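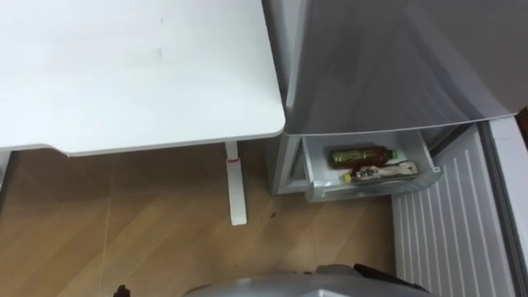

Bottom drawer of the fridge, a bottle and a yellow-capped package in it.

Robot in the office kitchen: what happens to the person who did it before?

Search questions Ask a new one

I run the front office at a small company in Brernside. Part of my job is setting out drinks before meetings. Since July management has been trying out a robot for the fetching. It takes bottles of tea from the fridge and stands them on the desk. I was told it would "free up my time," but my job description hasn't changed and I still get asked when drinks aren't out. Has anyone else been through this? What should I get in writing?

Posted by Hường Lý, Sat 13 August
Share (40) Comments (3)

Dosus

We had a similar trial at our site. Ask for two things on paper: who is responsible when the robot doesn't finish, and what you're supposed to do with the time. Mine was left open for months and I ended up restocking the fridge, keeping the floor clear and watching the thing work, on top of my old duties. When I wrote down my hours for two weeks my manager took it seriously. Also ask who is allowed to stop it. At our place that was one person, and he was on vacation a lot.
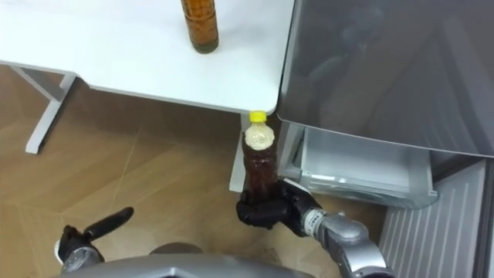 Kuroda wrote back that keeping a log only helps if the manager reads it, and that at a warehouse job the log went into a folder and stayed there. What worked there was getting the new tasks added to the job title at review time, with a raise of 40 cents an hour. Small, but it meant the extra work was on record as real work.

Helpful? Yes (113) No (6)

Fleltari

its a fridge. just get the drinks yourself if its slow. my cousins work spent 2,000 on a coffee machine and everyone went back to the kettle

Helpful? Yes (4) No (100) 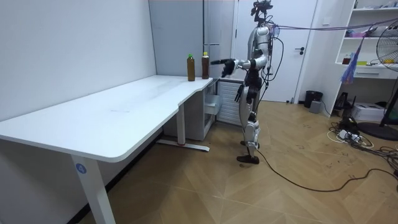
Green cap and yellow cap on the far corner of the desk.

Hường Lý replied: Thanks, I'll start the log on Monday and ask about the stop button. My review is in the fall, so I'll bring up the title then. I don't mind the robot. I'd like to know which parts are still mine.

Share (2) Add a comment

We use cookies to remember your sign-in. Accept Manage settings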